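### 3.2 Matching leak reports to released handsets

Each pre-release report was reduced to a list of claims. A claim is a single statement about one handset that can be checked against the retail unit, such as screen diagonal, battery capacity, or the location of the fingerprint sensor. Statements of opinion ("feels premium") were dropped. Where a report repeated an earlier one and named it, only the earlier report was kept. Unnamed repeats were harder to find. We treated two reports as dependent if they shared a picture or gave the same wrong value for the same part.

After this step the corpus held 255 reports containing nearly 2,000 claims. Coding was done by Medina and Wysocka, working separately from the same guide. Disagreements went to Chmielewska, who saw both codes but not the coders' initials. Most of them concerned rounding: a report that gives a screen as "just under six inches" can be scored right or wrong depending on the tolerance. We set the tolerance at one step of the last digit printed by the manufacturer.

Text extraction, picture hashing, and duplicate search were run locally with the Niseck package. Handsets were grouped by product line, and a base model and its larger version were scored as separate devices even when a report discussed them together. If a claim did not say which version it referred to, it was counted only when the value was the same for both.

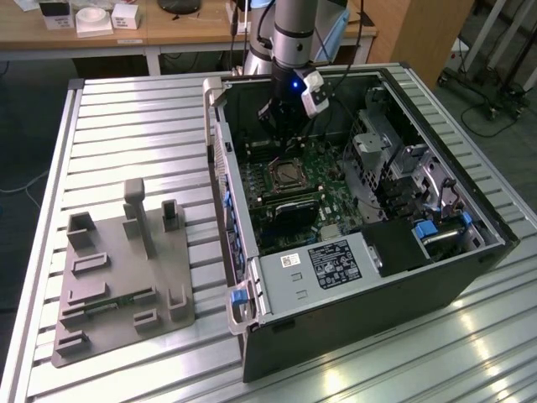
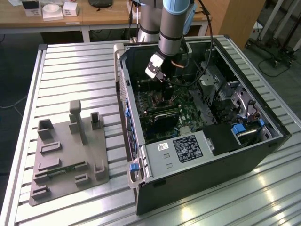 Figure 2. Desktop tower on its side with the motherboard exposed, on a slotted work table.

*Does a leak become more accurate as the launch date gets closer?* Accuracy rises for dimensions and camera layout, but it stays almost flat for price and battery capacity.

The difference between these groups is in line with how the information travels. Case makers need outer dimensions early, and their drawings account for a large share of the correct claims on size. Price is often settled late and can differ by carrier, so an early figure may have been correct when it was written and still be scored as wrong. We did not attempt to adjust for this. A claim is compared with the retail unit only, using the unlocked version where one was sold.

Storage options were a special case. Reports tended to list every option that had been heard of, and a long list is more likely to contain the right value. We therefore scored a storage claim as correct only if the full set matched the options on sale at launch. Under the looser rule used by Kołodziej in her earlier study of the Salico line, where any overlap counts, storage moves from the least accurate category to the middle of the table. Both versions are given in Appendix B.

Color names were excluded. Marketing names are rarely known ahead of time, and the coders could not agree on whether "dark gray" should match a handset sold under a name with no color word in it.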